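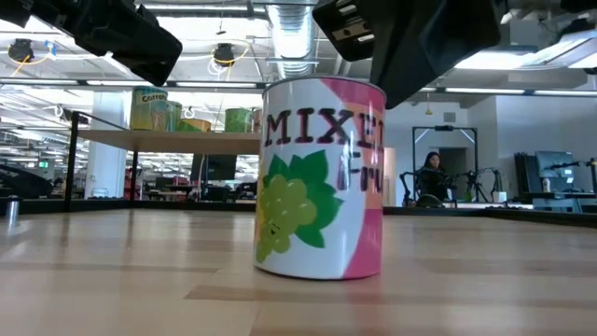
Mixed Fruit aus der Dose: Etikett mit Trauben und Weinlaub.

„Ich mag Dosen, die man von der anderen Seite des Zimmers erkennt“

4. November 2019 | Redaktion Wustwood
3 Kommentare

Rattana Wannasri sammelt Etiketten von Obstkonserven, und wer sie danach fragt, sollte Zeit mitbringen. 1.692 Stück hat sie inzwischen in Mappen einsortiert, dazu kommen die vollen Dosen, die noch auf ihren Nachtisch warten. „Die werden alle gegessen!“, sagt sie sofort. „Eine Dose nur wegen des Papiers kaufen, das bringe ich nicht übers Herz.“

Angefangen hat es in der Küche ihrer Tante Waraporn, die früher Etiketten für eine kleine Druckerei namens Panyasiri gezeichnet hat, vor allem Ananas und Litschi. Auf dem Küchentisch lagen ständig Probedrucke, und die Nichte durfte mit den Farbstiften an die Fehldrucke. „Ich habe einmal alle Litschis blau gemalt. Waraporn fand das gar nicht schlimm, sie hat den Bogen jahrelang am Kühlschrank hängen lassen.“

Bei Fruchtcocktail gerät Wannasri besonders ins Schwärmen. Auf einer Dose Pfirsiche ist ein Pfirsich, da gebe es wenig zu überlegen. Aber Mixed Fruit? „Da muss sich jemand entscheiden, welche Frucht nach vorne darf. Ich liebe es, wenn die Trauben richtig Platz bekommen, mit diesen großen gezackten Blättern, dunkelgrün gegen das helle Gelbgrün. Und dann die Schrift in so einem dunklen Weinrot auf Weiß, wunderbar, das liest man noch ohne Brille.“ Auch für Rosa am Rand hat sie viel übrig, am liebsten neben einem weichen Pfirsichton. „Das sieht schon nach Sirup aus, bevor man den Öffner geholt hat.“

Gegessen wird der Fruchtcocktail bei ihr gut gekühlt, mit einem Löffel Kokosmilch und ein paar gerösteten Erdnüssen. Den Saft gießt sie ab und friert ihn in kleinen Förmchen ein. Waraporn nimmt dagegen Vanilleeis und lässt sich davon auch nicht abbringen. „Wir streiten jedes Mal, und jedes Mal sind beide Schüsseln leer“, erzählt Wannasri und lacht.

Zum Ablösen legt sie die leere Dose in lauwarmes Wasser, bis der Kleber nachgibt. Danach kommt das Papier zwischen zwei Geschirrtücher und unter einen Stapel Kochbücher. Schwierig seien die bedruckten Dosen ganz ohne Papier, die spült sie aus und stellt Stifte hinein.

Im Dezember zeigt sie 800 ihrer Etiketten im Nachbarschaftsraum Wesovton, sortiert nach Früchten. Nur beim Fruchtcocktail weiß sie noch nicht, wohin damit. „Vielleicht kriegt der eine eigene Wand. Verdient hätte er sie!“

2.195-mal geteilt
Kontakt | Impressum | © 2019 Wustwood | Nach oben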